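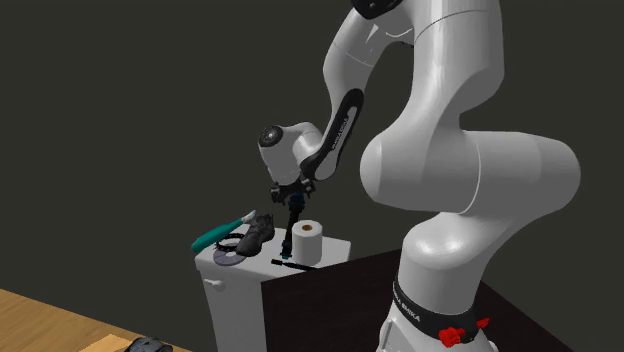
Werkora Moltelton shelf cabinet, white, small. Had it since August so time for a proper write up. Short version: decent, buy it if you're tight on space, don't pay full price.

Paid 55 quid in the sale. It was 91 before that, which is silly money for something this size.

Came flat packed. Instructions are all pictures, no words, and step 5 shows the back panel the wrong way round. Had to undo the lot and start again. Nikola Ziółkowski left a comment under my last post saying the same happened to hers, so check which side is finished before you knock anything in. 26 screws in the bag, all there, plus a spare dowel. Took me an evening with the telly on.

Good bits. Doesn't wobble. Holds mugs, a tin of tea, the big jar of rice, no sagging so far. Wipes clean with a damp cloth, even turmeric came off (left it overnight, my own fault). Edges are smooth, no splinters.

Less good. Smelt of glue for a fortnight, kept the window open. Feet are hard plastic and mark the lino, so stick felt on them. Shelf pegs are a bit loose, one droped out when I was loading the top. Put a blob of blu tack behind it, fine now.

Looked at the Wan as well, deeper but the door catches. My sister has the Lara and likes it, wouldn't fit my alcove though.

Delivery was quick. Customer service less so, emailed teh shop about the instructions and got a reply from a Jarosław Żak nine days later. Polite enough. Offered me a new leaflet. Same leaflet.

4 out of 5. Would get another for the bathroom if the sale comes back.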